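Filed under: Course Materials > Robot Teaching Lab

Unit 3: Showing the Robot a Task
Handout for the lab section. Instructor: Noura Saab. Lab assistant: Issa Kanaan.

Read this before your first lab slot. The reading from Unit 2 covered why we record demonstrations. These notes cover how you will make them.

1. Two ways to demonstrate

By hand. You put the arm in its free mode, hold it by the wrist and move it through the task. The joints go slack enough to follow you, and the controller records their angles. You feel contact directly through the arm, so pushing and wiping tasks go well this way. The trouble is that your own hands and sleeves get into the camera views. A policy trained on those views may come to depend on a hand that will be missing when it runs alone.

By remote control. You sit at the desk and move a small leader arm, and the robot copies it. The camera views stay clean. You lose the sense of touch, and most beginners squeeze too hard for the first hour. Soft items hide this mistake. A block will jam or tip if you grab it badly, but a piece of cloth just folds up between the fingers and you carry on without noticing.

For the cloth exercise we use remote control only. Hand guiding is used again in Unit 5.

2. What gets recorded

Each demonstration is saved as one episode. An episode holds the joint positions, the gripper opening, the wrist view and the room view, all on the same clock. The gripper opening is stored as a number from 0 to 1000, where 1000 is fully open. Check that it reads 1000 before you press record. If it starts lower, the first part of the episode teaches the robot a closing motion that has nothing to do with the task.

Keep each episode under 90 seconds. Longer ones are usually full of waiting, and waiting gets learned too.

3. The approach

Most failed grasps on cloth are decided before the fingers close. Bring the gripper in from above with the fingers open, and stop short of the surface. Look at the wrist view on the monitor, not at the arm across the room. Pick the fold you want, line up the tips on either side of it, and only then go down.

Upholstery gives a little when pressed. On a hard table you will hear the tips touch, but on a cushion you may push well into the padding before you realize it. Go down slowly for the last stretch. If the cushion starts to dent, raise the arm slightly and close from there.

If the cloth is near the edge of the wrist view, move sideways first and then down. Doing both at once is faster and you will be tempted – it also makes the path different in every episode, and the policy has a harder time with it.

4. Variation

Put the item in a new spot for each episode. Crumple it differently. Leave the start pose of the arm as close to the same as you can. Rogério Moura's group last December did the reverse, with the item always in one spot and the arm starting anywhere, and their policy reached for that spot even after the item had been taken away. Lindalva Leite's write-up of that run is in the course folder under Brito and is worth the time.

5. Bad episodes

Mark an episode as bad if you dropped the item and did not recover, if you bumped the furniture, or if you paused to talk to someone. A missed grasp followed by a clean second try is fine. Keep those. The robot will miss too, and it needs to have seen what to do next.

Do not delete anything yourself. Set the flag in Cledano and Issa will go through the flagged ones.

6. What to hand in

Each pair hands in 14 good episodes and one page of notes. In the notes, say which approach directions gave you trouble and what you changed. Plots are optional. Upload everything by 26 Jan 2019. If the upload stalls, leave the files on the lab machine and write to Noura Saab with the folder name.

Before Unit 4, look through the wrist view of your own episodes at half speed and write down the moment you committed to a grasp.

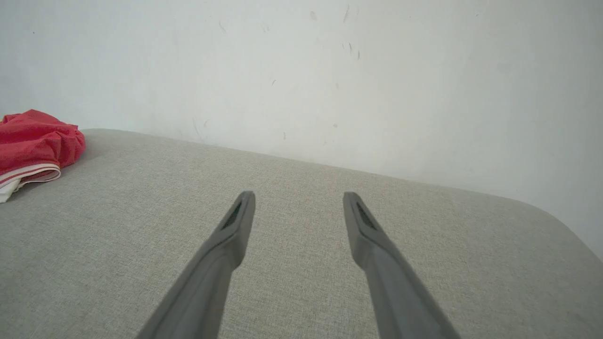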